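Reading time: 5 minutes

Search the archive Search

Minutes of the September meeting, Working Group on Machine Help in the Laundry and the Shop

Held in the upper room of the Husley building. The meeting was opened at 16:05 by the chair, Mr. Subramaniam. Minutes were taken by Arnulfo Espinoza.

Present: Subramaniam (chair), Brivov, Siroletti, Husley, Espinoza. The seat for the night shift was not filled.

1. Minutes of the previous meeting

The minutes were approved with one correction. Under item 4 it was written that the folding machine "can do shirts." Ms. Brivov asked that this be changed to "can do shirts which are placed flat by a person." The correction was accepted.

2. Matters arising

The letter to the floor supplier was sent. There is no answer yet. Mr. Husley will telephone.

The broken cart from the sorting area is still in the corridor. It was agreed that it must be moved before the next delivery. Ms. Siroletti will do it with the early shift.

3. Are the machines ready for the chores we listed?

This was the main item and it took most of the time.

Ms. Brivov presented the list of chores which the members collected during the summer. The list has 16 chores, from the household side (picking clothes up from the floor, emptying a dishwasher, wiping a table) and from the shop side (filling shelves, taking returned goods out of bags, sweeping behind the counter). For each chore she had asked one question: can a machine which one can buy or rent today do this from start to end, without a person standing beside it?

Her answer was yes for 2 of them. These are sweeping an open floor and moving a closed box from one marked place to another marked place. For the other chores she found either that a person must prepare the things first, or that the machine was shown only in a short film and she could not find anybody who uses it each day.

Mr. Husley did not agree with the question. In his opinion it is too strict. A dishwasher also needs a person to fill it, and we all say that the dishwasher does the dishes. If a machine takes away the heavy part of the work, he would count it. He proposed a third answer, "partly."

Ms. Siroletti said that "partly" is where the trouble begins in her shop. The shelf machine which was on trial in spring did partly fill the shelves, and her people spent the saved time on turning the cans so that the label is in front. She asked that, if the column "partly" is made, it must say who does the other part and how long it takes.

The chair found this reasonable. The column will be added with these two details.

There was then a longer discussion about picking up things from the floor. All members think that it is the chore which most households would pay for. Ms. Brivov reminded that a person picks up a sock without looking properly, and for a machine the sock is a new shape every time. Mr. Husley said that hard things are easier, and that one should start with toys and shoes. Ms. Brivov answered that in a home they lie mixed together.

Espinoza asked if the group should look at arms which stand in one place or only at machines which drive. The chair said both. An arm in one place can be useful at a counter or at a folding table, where the things come to it. For a home it is less clear to him where one would mount it.

4. Report on the simulation work

Espinoza reported. The work is done on the computer at present and no arm has been bought. The arm stands on its base and the gripper works above the floor close to it. The advantage is that a try costs nothing and can be repeated during the night. In the last series there were 2,189 tries of the reach-down movement, with changes in light and floor pattern between them.
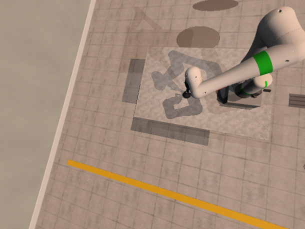

Fig. 1. Simulated arm over the tiled floor, gripper pointing down. The arm's shadow falls on the mat.

Ms. Siroletti asked what the shadows do to the result. Espinoza answered that he does not know it yet for all cases. When the pattern under the gripper changes, the program sometimes takes a dark part for an object. He would like to run the same series one time with shadows and one time without, and compare.

Ms. Brivov said that the simulation is useful, but the minutes should say clearly that it does not answer the question of item 3. The floor of a real shop has crumbs, water and customers. She would not like that somebody outside the group reads the number of tries and thinks that the chore is solved. The members agreed and the remark is recorded here on her request.

Mr. Husley asked when the group could see a real arm. Espinoza said that before this the group must decide for which one chore it is wanted. His own wish is the folding table, starting with towels. A towel has four corners and it is always more or less the same size. Mr. Husley prefers the returned goods. No decision was taken, and both members will write one page for the next meeting.

5. Money

The rent for the room is paid until the end of the season. For printing, 90 dollars were spent, which is more than planned, and the chair asked that long papers be sent by e-mail in future.

A request for a second computer was put forward by Espinoza. It was postponed until the comparison with and without shadows is finished.

6. Visit to a shop

Ms. Siroletti invited the members to come to her shop before opening time and to do two of the chores from the list themselves, with a watch. She thinks that the group speaks about these chores too much from memory. The invitation was accepted with pleasure. Members should bring closed shoes. The visit begins at 6:30 at the delivery door, because the front door is locked at this hour.

7. Other business

Mr. Husley asked that the word "robot" be used in the papers only for machines which can move something by themselves. At present it is also used for the ticket printer. There was no objection.

Ms. Brivov will be absent from the next meeting and will send her changes to the list in writing.

Tasks

Brivov: new version of the list, with the column "partly."
Husley: telephone to the floor supplier; one page on returned goods.
Siroletti: cart in the corridor; plan for the shop visit.
Espinoza: series with and without shadows; one page on towels.
Subramaniam: book the room.

The meeting was closed at 17:50.

Minutes taken by A. Espinoza, read by the chair.

Get our minutes and notices by e-mail. Enter your address to subscribe. You can unsubscribe at any time.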